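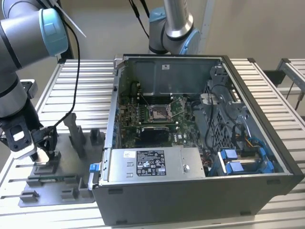

A gripper over the parts fixture, with the case opened up beside it.

Setting Up a Two-Arm PC Assembly Bench the Careful Way

This guide grew out of the notes Ánh Chu started keeping for new starters at Pevevach, and over time it has picked up everybody's additions, including a fair few of mine. It covers the house rules we follow when an arm is going to handle memory and processors around an open desktop computer. You won't need to be a programmer to get through it, but please do read the whole page before you touch the pendant, even if you've run a bench somewhere else. Every shop does things a little differently, and we'd love you to pick up our habits before you settle into your own!

Before you switch anything on

Start with the risk assessment for the bench. The one that came with the arms covers the arms alone, and what matters is the whole application: the arm, the gripper, the part it's holding, the fixture and the sharp sheet metal of the case all together. A collaborative arm with a memory module in its fingers is a fairly gentle thing. The same arm pressing somebody's knuckles against the rim of a steel chassis is another matter, so go through the pinch points one at a time with a second person and write them down as you go.

Our marked floor line sits 600 mm out from the table. Inside it, hair is tied back, lanyards come off and sleeves are rolled or snug. Emergency stops get pressed and reset at the start of each shift, both of them, and the check goes in the bench log. (We're up to entry 1503 in ours, and yes, some of the handwriting is dreadful.)

Preparing the computer

1. Unplug the machine, hold the power button in for a few seconds and put on your wrist strap.
2. Take the side panel off and lay the tower down with the opening facing up. Store the panel well away from the bench.
3. Look over the cables near the drive cage. Anything that loops up above the rim needs to be tucked down or added to the keep-out zone in the program.
4. Open the CPU socket and have a good look at the contacts under a lamp. If you see a bent one, stop there and tag the board.
5. Run your hand along the edges of the case (gloves on, please) and check that it doesn't rock.

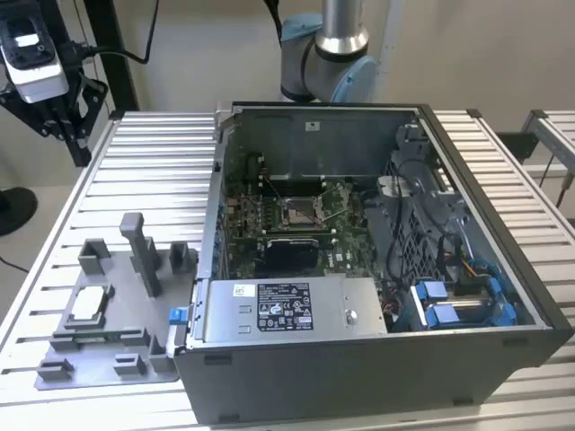 Processor and memory module in their places on the fixture plate, socket open.

Loading the fixture

We call our plate the Lesteo, after the job it was first drawn up for, and the name has stuck even though the plate has been revised more times than I can remember. The rule is one part to one pocket. Spares live in the cabinet, in their antistatic trays, and never on the table slats where an arm might sweep them along.

Hold the processor by its edges and lower it into the square pocket. Check the corner mark against the card taped inside the cabinet door, and then check it again, because a part that goes in turned the wrong way will be delivered to the socket turned the wrong way, very neatly and with great confidence. The memory module goes into the long slot. It should sit level and lift out with no drag at all. If it binds, swap the plate. Printed pockets do wear, and we retire a plate at 2000 cycles no matter how nice it still looks.

Give the plate a little nudge with your finger once it's loaded. If it shifts, the taught positions can't be trusted, and you'll want to re-seat it and run the reference routine again.

Teaching and slow running

Teach with the speed turned right down and your thumb on the enabling switch. Only one person teaches at a time, and that person holds the only live pendant. Anyone else who wants to watch is very welcome to, from behind the line.

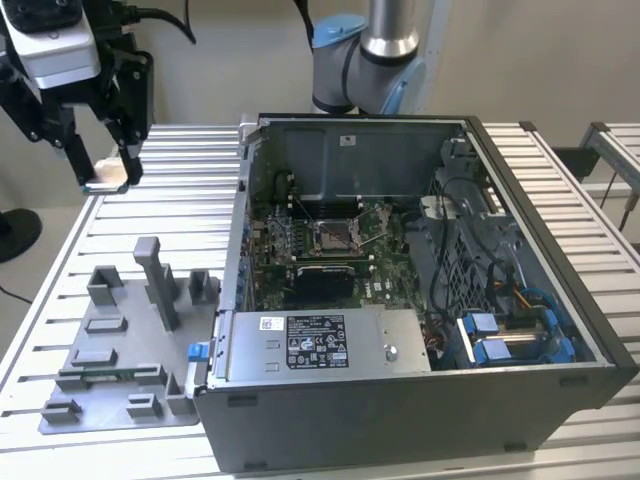 With two arms sharing a table, it's well worth agreeing on who owns the space over the case at any given moment. We keep it simple: one arm has permission to enter, the other waits at its park position, and permission is handed over by a signal in the program. Please don't rely on timing for this. Timing works beautifully right up until somebody changes a speed setting in the other program.

Approach heights matter too. Ours is 266 mm above the table for any sideways move, and the arm comes straight down from there. It feels slow, I know, and it's tempting to shave a bit off once things are humming along. If you'd like to change it, write it up, have Ánh or another lead look it over, and run the new path empty before you run it with parts.

Set the force limits for the part, too. A memory module wants a firm push into its slot, and a processor wants no push whatsoever; it's set down, released and left alone. Keep those as two separate routines with two separate limits, and label them in plain words so the person after you can tell which is which. 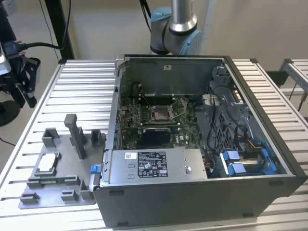
Pausing and handing over

If you have to step away, even for a cup of tea, finish the move or abort it, park both arms and take the pendant out of teach mode. Don't leave a part in the fingers. Then fill in the Tan sheet, our handover form, with these items:

Which parts are in the fixture
Whether the socket is open or closed
The last step finished
Anything that sounded, felt or looked odd, however small

That last line is the one I care about most. Nearly all the trouble we've caught early began as somebody writing "bit of a click near the wrist" and the next person taking a minute to look into it.

If something goes wrong

Press the stop first and think afterwards. No part on this bench is worth reaching in for while an arm has power. Once everything is still, note the position, release the gripper by hand using the steps on the Avico card, and check the board and the part before you carry on. A dropped processor goes in the quarantine tray even if it looks perfect, and you won't be in any trouble for putting it there.

Suggestions for this page are always welcome. Pencil them in the margin of the printed copy at the bench and they'll be added at the next revision in April.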